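4.2 Do shared plates distort self-reported fruit intake?

Much of the case for short food diaries rests on the claim that people can say, at the end of a day, how much fruit they have eaten. We doubt it. The validation work usually cited was done with single servings handed to one person at a time, and few households eat that way. Wei and Tamiru made the same complaint about the Siten diary, and their point has not been answered so much as stepped around.

Our own returns give little comfort. Of the 1,865 diary days collected in July, 913 contained at least one fruit entry, and in most of these the amount was given as "some", "a piece" or "shared". The Siten coding manual turns each of these into one portion of fixed weight. We can find no published basis for that rule. Lu and Shao defend it on the grounds that errors in both directions will cancel out across a large sample, but this assumes that people who overstate are as common as people who understate, and that is the very thing in dispute.

Whole fruit and segments raise separate problems. An orange that is peeled and eaten by one person is easy to report. Pomelo is another matter: it is opened once, pulled apart and left out, and several people may take from it over an afternoon. Figure 3 shows the two kinds together.
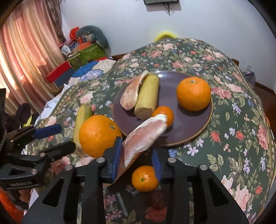 Figure 3. Whole citrus fruit and peeled segments on one plate.

A diary keeper faced with such a plate has to decide what counts as a portion, and the printed instructions are of no help. In follow-up calls, 62 respondents were asked how they had settled the matter. Some counted segments, some counted fruits, and a fair number had left pomelo out altogether because it "wasn't a meal". One had entered the same fruit on two days. None of this can be seen in the coded data, where all such entries look equally sound.

Xiao has suggested that a picture guide would solve the problem. Perhaps – but the guide tested in the Cosen trial showed only whole fruit and cut slices, and the gain reported there was small enough to have come from the extra attention respondents received. Until a guide is tested against weighed intake, in homes where food is shared, we see no reason to treat it as a remedy.

We have therefore kept the fruit entries as simple yes or no answers in the analysis that follows. This throws away detail, though we are not convinced there was much detail to lose. Readers who prefer the portion scores will find them in Appendix B.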